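Dishes and Machines: a Small Gallery
By Urs Nägeli, Sunday, September 9, 2018

In Stimstead people ask me often if a machine can already do the dishes at home. My answer is still no, but the single steps become better. Taking one plate by its rim and putting it on a rack is a small chore for us, and it contains most of the difficulty.

Two grippers on one round black plate, both held at the rim. The ridged panel lies under it, and a second plate waits on the wood.

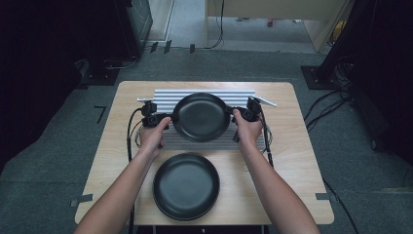
Sokol wrote to me that plates are the easy part, and that he will believe in kitchen robots when one of them can wash a greasy pan and a thin glass in the same evening.

I agree with him for the glass. For a café which has only one kind of plate, I think the waiting will be shorter than for a family.

The two black finger pads, open, with only the table between them. A person closes the hand without thinking, but a machine must decide how far and how hard.

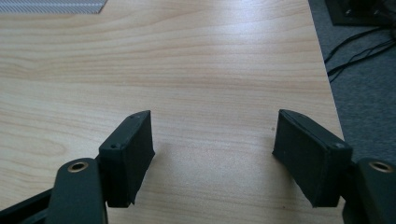 Pomance asked whether it would be simpler to change the plates and leave the machine as it is. Maybe for a canteen, yes. At home I would like to keep my plates.

Last updated: September 2018
Contact | © Urs Nägeli | Back to top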